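# Stularska two-finger vs. the Plilesport parallel: worth the price gap?

**jfigueiredo**

We've had the Stularska linkage gripper on loan since February and I'm supposed to write up whether we buy it or stay with the Plilesport parallel jaw we already own. The rep (Halima Makori, fine to deal with, answers email) keeps telling me the linkage fingers adapt to the part. I have a drawer full of things that were supposed to adapt to the part. Has anyone run both on panel work? Small blocks, flat plates with tabs, that sort of thing.

**rekha_c**

Ran the Stularska for a season at Plostandale. The grip is good. The pivots are where I'd look. Ours picked up play at the fingertips and we spent a long time blaming the arm calibration before someone grabbed a finger and wiggled it. I'd take the parallel jaw again for anything where you care where the tip ends up.

**ondieki_fan**

> The pivots are where I'd look

Did you ever re-torque the link bolts? Everybody I know who complains about slop on that thing never touched them. Manual says to check.

**rekha_c**

Yes. Twice. Tight bolts, loose fingers.

**jeptoo_g**

I'll disagree with Rekha a little. We ran 105 picks with each on the same fixture, same arm, same person at the keyboard. The Stularska dropped 4 and the parallel jaw dropped 9. That isn't a huge test and I wouldn't hang a purchase on it, but it wasn't the loser going in that some of you make it sound like. Where it did annoy me was closing. The tips swing through an arc, so if your approach height is set for fully open you end up in the wrong place at the end. You have to plan for that and our controller didn't.

**stella.owino**

What parts, Jeptoo? If they were round, of course the linkage won.

**jeptoo_g**

Mixed. Mostly blocks, a few round caps. You may have a point, I didn't split the numbers out. I should have.

**ondieki_fan**

So we're comparing two grippers on a pile of mixed parts with a controller that can't handle one of them. Great.

**stella.owino**

Nobody's stopping you from posting your own numbers.

My bigger gripe is the wrist view. The demo video uses an outside camera, so you never see how much of the picture the gripper eats. With the camera at the wrist you get fingers and linkage and a strip of workspace over the top. That's a lot of black metal for the vision side to ignore. I asked the Stularska people for a sample wrist image before we bought and got a brochure.

**jfigueiredo**

Stella, same complaint on our end. We're working against a rig with white slatted panels and an aluminum rail across it, and the slats nearly wash out while the gripper housing stays almost black. Auto exposure picks one or the other. View from the wrist, fingers up toward the blue block and the gray panel with the tabs:
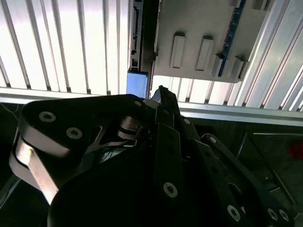
## Replies after the wrist view

**rekha_c**

Look at how many bolts and joints there are between the housing and those tips. Every one of them is a place for play to start. I'm not saying yours is loose, you can't tell that from a still. Put an indicator on the fingertip and push it sideways.

**stella.owino**

Yep, the black bracket even covers the lower part of the block. Would a different camera mount get you over it? Ours let us tilt 5 degrees and it helped less than I hoped.

**jfigueiredo**

Haven't tried tilting. The mount we have is fixed, so I'd need to make a wedge. I'll do the indicator test first. I'm leaning toward keeping the Plilesport and asking Halima for another month before I say no.

**ondieki_fan**

Lock your exposure before you do anything else. You may be about to send back a gripper over a camera setting.

**jeptoo_g**

Agree with that one. And if you get the extra month, split your results by part shape. I'm redoing mine that way with blocks only and will post it here, drops and all.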